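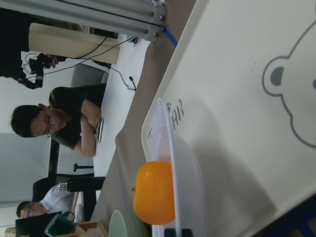
Soft fruit is the test Tralow gives every gripper it builds, and at its November open day in Skistcombe the company ran that test in front of visitors. The task is simple to state. An arm picks up one mandarin, moves it and sets it down with the peel unmarked.

The arm runs a control package called Vurkard. A small camera at the wrist supplies the close view, and the software uses it to correct the approach over the last few inches. Grip force is capped before each run. Operators sit across the table and can stop the arm at any point.

Vurkard was trained on 1,539 recorded picks, of which 700 used citrus. Tralow wants another 1,000 before it changes the finger pads. Plates are the harder part, according to the engineers, as a translucent rim gives the camera little to work with.

The first customer is Farooqui, a packer of mixed fruit trays. Its trial calls for 200 picks per shift on a single bench. Tralow would not give a price. The afternoon session was given over to cable routing and calibration, and most visitors stayed for it.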